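My first season in the Fencombe rowing club

I came to rowing late, at the age when my old schoolmates are already complaining about their knees. In January I signed up for the beginners' programme at Fencombe, where the lake is small and brown and the boat shed smells of socks. I had never sat in a racing boat before. My only sport until then was walking to the bus.

The first thing I learned is that a rower sits with the back to the place where he is going. For me this was a big surprise, although of course I had seen it many times on television. You must trust the cox, and our cox is Meinir Howells, who has a very strong voice and does not like to repeat herself. In the second week I looked over my shoulder to check the direction and the whole boat leaned to my side. She said only my name, but everybody on the lake heard it.
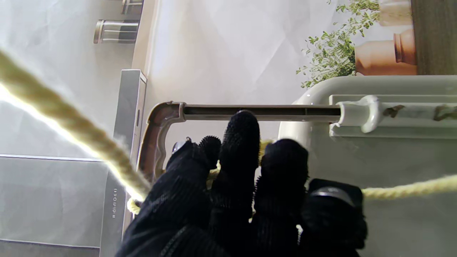 By Aatos Mäkelä
Posted in: Rowing, Learning things slowly

After two months we were allowed to enter the novice race at Zarnden. It is 400 metres, which sounds like nothing. On the rowing machine I can do this distance and still speak. In the boat, with three other people and a side wind, I could not have told you my own address at the end.

Our crew was me, Taras Kostiuk, Svyatoslav Symonenko and Khrystyna-Mariia Shevchuk in the stroke seat. Khrystyna-Mariia sets the rhythm and she is very calm, so we all try to breathe when she breathes. The plan was to start slowly and keep our shape. We forgot the plan at the first stroke. Taras caught his oar in the water near the middle of the course and we almost stopped - I think two ducks passed us.

We finished fifth of six boats. The sixth had lost a seat at the start, so perhaps I should not be too proud of it. Still, I was proud, and my hands had colours I did not know before.

Next month we begin training at 6 in the morning, and Meinir wants me to move to the bow seat. I have asked her why. She says it is good for my balance, and Svyatoslav says it is so she does not have to look at my face.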